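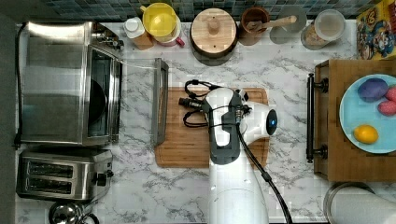

The Listari board on the counter, with the toaster oven door down next to it.

Listari Bamboo Cutting Board with Juice Groove
Item no. 2944
$33

In stock. Ships flat in a cardboard sleeve.

OK, so I've carried cutting boards in this shop from the very beginning, and the Listari is the one I keep reordering (it's also the one I use at home, so you're getting a biased review here). It's a plain rectangle of bamboo, light honey-brown, with rounded corners and a groove that runs the whole way around. No handle, no logo burned into the middle, no little slot for your phone. You put it on the counter and you cut things on it!

It comes from Lokdale, who also do the canisters and the mortar I'll get to further down. I was a bit nervous about bamboo at first. The first bamboo board I ever owned was a freebie and it split right along a strip before I'd had it a year. I told the Lokdale people this on the phone, at some length, and they were very patient and sent me a Listari to beat up. I used it every day, left it wet in the rack more than I should have, and it's still my onion board.

Size and weight

The long side is almost 19 inches. That's long enough for a whole loaf with room left for the slices to fall over, and it still goes into my sink at an angle. Please measure your sink if you care about that kind of thing, though, because the most common email I get is from people who didn't. It has some weight to it, but I can lift it one-handed when it's loaded with chopped carrots and tip it over the pot.

There are 2 sizes in the Listari range. This page is for the large. The small one is fine for a lemon and a sandwich, and it has its own page.

The groove

I'm fussy about grooves. A shallow one is just decoration, and a really deep one traps crumbs and drives me up the wall. The one on the Listari holds the juice from a couple of tomatoes or a rested chicken, and a dishcloth over your fingertip still gets all the way into it. I run the cloth around once after supper and I'm done. If you cut a watermelon on it you're going to need a towel, same as with any board!

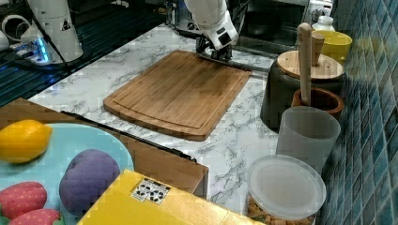
The other thing I like is how it looks against stone. Bamboo can go a bit orange in some kitchens, but on pale marble with gray in it the color reads warm and quiet, and with blue or green tile behind it's lovely. I've seen it on dark counters too and it's nice there, only you notice the crumbs more.

Will it slide?

A little, on polished stone, if you're chopping hard. There are no feet on it, so you can use both faces. I put a damp paper towel underneath and it stays where I want it. Lokdale sells a thin rubber mat for this, and I tried it, and I went back to the paper towel. You may feel differently.

Looking after it

Wash it by hand with warm water and ordinary dish soap, then stand it on its edge to dry. Keep it out of the dishwasher. I know, I know. Everybody tries it once. The heat is rough on the glue between the strips, and I can't replace one that's been through.

Oil it when it starts to look thirsty. I do mine when I think of it, which is to say not often enough. Food-grade mineral oil from the drugstore is fine, or the Skikevach board wax if you want something that smells nice (it's mostly beeswax with a bit of orange). Put it on at bedtime, leave it overnight and buff it off in the morning before coffee.

Don't put a hot pan straight on it. If your counter is like mine, with the toaster and the toaster oven lined up beside the spot where you do all your cutting, it's very tempting to pull the pan out and set it down on the nearest wooden thing. Get a trivet. We have trivets.

Things people buy with it

Mahama canister, with the round wooden lid. The knob on top is a good size for floury hands. I keep coffee in mine.

Lokdale mortar and pestle, wood. Good for peppercorns and garlic and seeds. It does hang on to the smell of garlic, so pick a job for it and stick with it.

Skikevach board wax, as above.
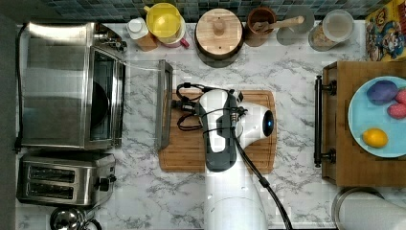

If you keep a lot of stuff along the back of the counter (I do, there's always a crock of spoons and a jar of something for breakfast), think about how deep your counter is before you order the large. I like to leave mine out all the time, flat, in the middle, so there's never any excuse for cutting an apple on a plate. If you'd sooner put it away, it slides into the gap beside most fridges.

Color varies a bit from one board to the next. Some are paler, some have darker strips here and there. I can't pick one out for you, sorry, they come to me already sleeved.

Returns and warranty

Unused boards can come back any time in the first month. Lokdale covers splits and warping for a year, so long as it hasn't been in the dishwasher, and you go through me for that. Send a picture of both faces and your order number.

Questions about the board, or about how to rescue one you already have, go to Chukwuemeka Bassey at the shop address. That's me. I answer in the evenings, usually after the dishes.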